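The Repeat Is the Hard Part

Wallpaper with birds on it has been sold for as long as wallpaper has been sold, and the technical problems of making it have changed less than the machines. A bird has a head and a tail. It faces one way. Put it in a pattern and it will be cut by a seam, a shelf, a door frame or the ceiling line, and the designer has to decide in advance how much of that damage the drawing can take.

Domenica Sutter has drawn wallpaper for 6 years, most of that time for Bekeo, a small printer that runs short orders on nonwoven stock. Her winter designs sell from September and stop selling in January. The best known of them, Pukik, was drawn for children's rooms and is now bought mainly for kitchens and home offices, a shift the company noticed from its delivery notes and has never explained.

"People think the bird is the job," Sutter says. "The bird takes an afternoon. The repeat takes a month."

The repeat is the block of drawing that is printed again and again down the roll. A short one is cheap to plan and easy to hang, with little waste at each cut. It also gives the game away. The eye finds the same bird at the same tilt every couple of feet and starts to read a grid. A long repeat hides the grid but costs paper, as every strip has to be shifted until it matches its neighbor, and whatever is trimmed off the top goes in the trash.

Sutter's working method is to place the trees first. Trunks are vertical and wide, and they give the hanger a line to check against a level. Branches go in next, crossing the seams at a shallow angle where possible, so that a small error in matching shows as a slight step and the line still reads. Birds are placed last and kept away from the seam if they are large.
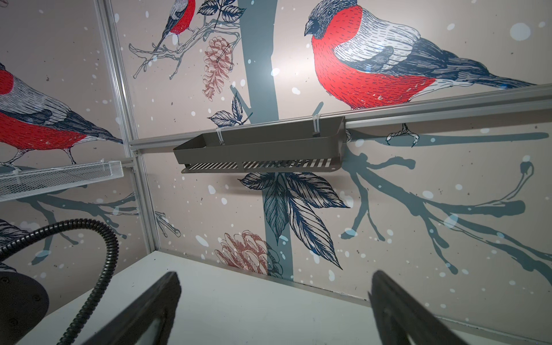 Color is settled before any of the fine drawing begins. A bullfinch pattern depends on a single strong red, and the rest of the palette has to be held down to make room for it. On a wall of this kind the ground can be a pale pinkish beige, the trunk and branches a slate blue-gray, and the pine cones a muted, rusty version of the same red that is so vivid on the breast. The white and pale blue dots of snow do a separate job. They fill the ground between the figures, and they can be scattered across a seam without anyone needing to line them up.

Line weight is the other control. Hatching on a back or a leaf reads as gray from across the room and as drawing from close up. If the strokes are too fine the printer loses them, and if they are too heavy the leaves begin to compete with the birds. Sutter prints a strip at full size, hangs it in the corridor and looks at it from both distances before she signs off.

Mounir Fahmy, who hangs paper for a living, has a different list of concerns. He orders all the rolls from one batch and checks the numbers on the labels before he opens anything. One job last year came with rolls marked 2,849 and 3,622 in the same box, and the two beiges could be told apart by lunchtime. He sent the lot back.

His second concern is where the first strip goes. With a plain paper he starts at the window. With a figured one he asks what will stand against the wall, and at what height. A shelf that crosses a bird at the neck will annoy the owner every morning – one that sits just below the feet looks planned. He tapes a loose strip up, marks the rail and shelf heights in pencil, and slides the paper up or down until the large figures clear them. The ceiling can have the small birds.

He allows one spare roll for a room with a long repeat and two if the walls are out of plumb. The offcuts stay with the customer, rolled and labeled, in case a bracket is moved and a hole needs a patch.

Bekeo's next winter paper, Tulosura, goes to print as a first run of 200 rolls. It has hares on it. Sutter is still working on where to put the ears.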